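What the second arm really costs

Mar 7, 2018

I promised a few of you I would write up the budget once the dust settled, and the dust has more or less settled, so get yourself a coffee because I do tend to go on. Back in January Wiebke Sauerland and I sat down at her kitchen table in Drasirthorpe with a pad of paper and a very cheerful idea of what a two-armed setup for household chores would cost us. We had the price of the arms. We doubled it, added a little for shipping, and felt terribly grown up about the whole thing!

Well. The arms were the easy part. Sekodia sent a proper quote within a couple of days, polite and clear, and it matched our guess almost to the dollar. What we had left off the pad was everything that goes between an arm and the wall: power supplies, longer leads, a decent power strip, spare fuses, clamps, and the little bits of hardware that you only notice when they aren't in the box. That came to some 400 dollars, and I had written down 100. (Wiebke had written down nothing at all, but she was in charge of the sandwiches.)
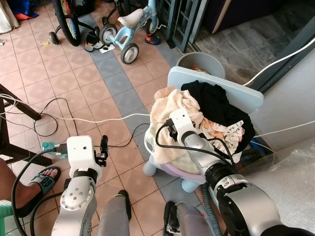
Cables deserve their own line in your budget, and I would put it near the top. Ours were 138 dollars all told, mostly from Mühlbauer, who will cut to length if you ask nicely on the phone. Measure along the floor, around the furniture, and then add slack for the arm to reach. I had measured in a straight line, like a person who has never met a room. You need enough for the thick black one to loop down from the wrist without tugging, and for a white one to run all the way across the tiles to the chair with the laundry on it, and you will still end up with a black tangle off to the left that you swear you'll tidy later. Buy ties and floor covers in the same order and save yourself the second shipping charge.

The other thing I'd plan for is grippers. We chose the small two-finger kind, which are the cheaper option, and for towels and shirts I have no complaints about the choice. But get a spare set of fingers. The shop in Plimmont quoted us a wait of 8 weeks, and that is a long time to sit looking at an arm you have already paid for.

Next on the pad is a second power strip, and then, if Wiebke lets me near the checkbook again, a sturdier pair of clamps. I'm still waiting on one price for those and will add it in the comments when it comes.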